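Moving out of a storage unit: sell, keep or haul?
Household & Moving > Storage and Downsizing

dede_appiah
We have had a 10-foot unit at Dorden since we moved to Jurkwood. The rent has gone up again and with the insurance we have now paid $2,531 to store things we have not looked at. I made a list last weekend and there are 61 boxes, plus a dresser, a rolled rug and a bike frame. Our apartment can take maybe a third of that.

I need to be out by the end of June. My questions are:
Do you sort in the unit or bring everything home first?
Is it worth selling small stuff at all?
How do you deal with things that belong to both of you when only one of you wants them gone?

My husband's position is that we paid to keep it so we should keep it. I don't agree but I understand how he got there.

pvermeulen
Sort in the unit. If it comes home it stays home. I did it the other way in my last move and had boxes in the hallway for a year and a half.

Bring a folding table, a marker, tape and trash bags. Check whether Dorden lets you use their dumpster. Mine did not and I found that out with a full cart.

qiuyue_d
I'm going to disagree with Pieter. Sorting in a storage unit is miserable. There is no light past the first row, you have no sink and you get tired and start putting things back in the box. We took four boxes home every evening and nothing was allowed past the kitchen table until it was dealt with. It took longer but the decisions were better.

On selling: furniture yes, small stuff no. I spent 30 minutes messaging with a man about a two dollar lamp and he didn't come.

pvermeulen
Four a night only works if you live close by. How far is the unit?

dede_appiah
Fifteen minutes when the bridge is clear. So it could be done, but not every night.

sctsao
Shih-chieh here, I do estate cleanouts part time. A few things from that side of it.

Do the paper last. People open a box of letters at nine in the morning and that's the day gone. Anything that looks like paper or photos goes in a stack by the door and you don't read it until the rest is finished.

Do the dull boxes first. Kitchen, bathroom, cables. You will throw out most of it and it gets you used to the pace.

For the stuff you both own, one veto each per box. He can save one thing, you can save one thing. The rest has to be agreed on. It sounds childish but I have seen it stop a lot of arguments.

Donation places are picky now. Call first. The one near me stopped taking particle board, car seats, and anything with a cord on weekends.

haoranl
What about hauling companies? We used Hodemach when my parents sold their house. They charge by how much of the truck you fill, not by the hour. The crew was fast and careful with the stairs. The price was higher than I expected, but I would pay it again over renting a truck and doing it myself with a bad knee.

qiuyue_d
Had the opposite experience with Hodemach. They quoted me a quarter truck and then said it was a half once everything was in. Get it in writing and be standing there when they load.

haoranl
Fair enough. We did have it in writing.

dede_appiah
Thanks all. We went on Monday and tried it Pieter's way first, in the unit, with the dull boxes first like Shih-chieh said. Got through nine before the gate closed. Two bags of trash, one box for donation, and a box of cables that my husband has used his veto on.

We still have a pile of in-between stuff. It isn't broken and it isn't nice either, and I can't see anyone paying for it. We have also been marking up the apartment, because some of what we own there is in the same condition and I would like to do it all at once. Two of the in-betweens, a blue plastic container with scuffs on it and a white board that has smudges and a bit of faint blue pen:

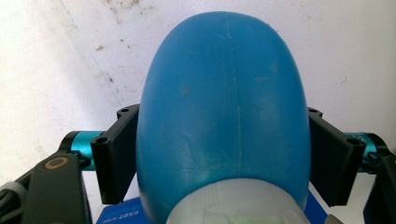
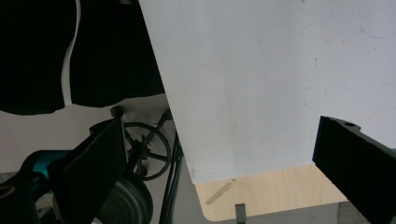
pvermeulen
Re: in-between stuff
Put it all in one box, tape it shut, write the month on it. If you haven't opened it by the time the unit has to be empty, take the whole box to donation without looking inside.

Also I'd wipe things down before you decide on them. I nearly threw out a good cooler because it was filthy.

sctsao
Re: in-between stuff
I don't like the sealed box. That is how you got a storage unit. Ask what you'd do if it went missing. If you would go out and buy another one, keep it. If not, it goes. Takes five seconds per item.

Marks don't matter much for keeping. They matter for donating, because the person at the counter looks at it for one second.

qiuyue_d
Re: in-between stuff
Agree with Shih-chieh. I'd add curb pickup if your town allows it. We put out a free box every Saturday and most of it was gone by noon, including things I was embarrassed to put out. Whatever was left at dark went in the trash. You have to be strict about that part or the neighbors get annoyed, and they're right.

haoranl
Re: in-between stuff
Check the rules in Jurkwood on that. My cousin Filip lives on the east side and got a warning for leaving a bookcase out overnight.

dede_appiah
It's allowed on our street if it's off the sidewalk by evening, I just called. So the plan is the dull boxes in the unit, free box on Saturday, and a quote from Hodemach for the dresser and whatever is left. In writing.

Paper goes last. There are around a dozen boxes of it - mostly his mother's - and he wants to do those at home with her on the phone.

pvermeulen
Don't forget to give notice on the unit. Some places want it two weeks ahead or they bill you for the next month.

dede_appiah
They do want two weeks. Sending it tonight.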